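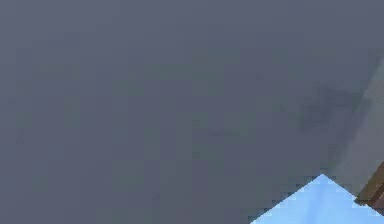 Skelleck单元今天总算可以坐下来好好谈了!上次例会后大家各自攒了一堆发现,所以这次先谈腕部相机的仿真视角,再谈夹爪保养,最后才是杂项。Impi Mäkelä一上来就讲近景的渲染质量:大片灰色表面上有一块块深浅略有差别的斑,靠右那团发暗的印子边缘很虚,底部浅蓝色物体的尖顶却是一级一级的锯齿,两种问题出现在同一个视角里,正好可以一起查。她觉得这是个特别好的测试位置,建议固定下来,以后每次改渲染设置都回到这里比一遍。全体同意。

会议日期:01/02/2021
地点:Provside二楼小会议室
主持:Waldemar Bednarek
记录:Impi Mäkelä

一、上次遗留事项

单元控制程序Zirska的启动顺序已改好,现在先读夹爪零位,再加载相机参数。Waldemar把实机和仿真都重启了3次,零位读数每次都对得上。之前要手动补的那一步可以从操作卡上删掉了(终于!)。旧操作卡请大家从柜门上撕下来,免得夜班照着老步骤做。

二、腕部相机

相机支架拆下清洁后重新装回,两颗定位销到底,螺钉按对角顺序拧紧。标定参数共19项,Waldemar逐项和实机记录核对,只有俯仰偏置写反了符号,会上当场改正。改完大家凑到屏幕前看了一遍,很振奋,这个偏差折腾了我们好久。

关于锯齿,Impi倾向于先提高渲染采样,保持分辨率不动,理由是分辨率一改,后面的识别参数都得重调。Waldemar担心帧时间变长,会影响Zirska的同步。讨论后决定先跑400帧作对比,记录每帧用时,下次带数据来再定。灰面上的色块是贴图问题还是压缩问题,目前没有结论,Impi先关掉压缩试一次。

三、Lüthi夹爪

两侧指垫磨损还算均匀,这次不换,只清洁。导轨擦净旧油脂后薄薄涂一层新的,来回空走几遍,再把挤出来的擦掉。Waldemar提醒,油脂不要碰到指垫背面的胶,上回就是这么脱胶的。气管接头处听到轻微漏气声,已换密封圈,换后复听没有声音,下周再听一次。

夹爪的备用线缆型号在清单里写错了一位,工单2026里有正确型号,以工单为准。

四、房间视角的场景布置

仿真房间的布局也过了一遍。白色桌子上,那台带棕色木质侧板的复古立体声收音扩音机摆在靠墙的后角,前面板朝左下,蓝色小显示窗和旋钮都能认出来。Impi很喜欢用它检查相机朝向,因为机身长、棱线清楚,摆歪一点马上就能发现。靠近桌子前沿的灰色小物件就难办得多,轮廓皱巴巴的,几个人看法都不一样,识别时暂标“未定”,不要硬给类别。

右边木门上有两条浅色横线,Waldemar提议拿它们和深色门框一起作远处参照,校姿态时先对门框,再看横线的倾斜。大家都觉得这个办法又快又省事。地板颜色很深,桌前沿下面几乎全黑,补光方案先做一版弱的,不要把桌面左下那片本来就亮的反光再推高。墙面亮度暂时不动。

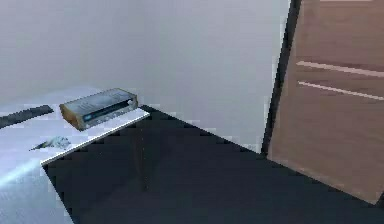

五、待办

Waldemar:改正后的标定参数存入Zirska,旧文件保留备份;复听气管接头;更新操作卡并打印新版。

Impi:跑完400帧对比;关闭压缩重看近景;出弱补光版本,近景和房间视角各存一份。

两人一起:把夹爪保养步骤写成一页纸,挂在单元旁边。文字由Impi起草,扭矩值由Waldemar填,填完互相看一遍再上墙。

六、其他

Impi问能否在实机停机时多留一会儿做相机复核。Waldemar同意,前提是先挂牌断气,再进围栏。夹爪大保养暂定3月,备件届时一并领取,密封圈多领一包。

下次会议先看400帧的用时曲线,再决定采样设置。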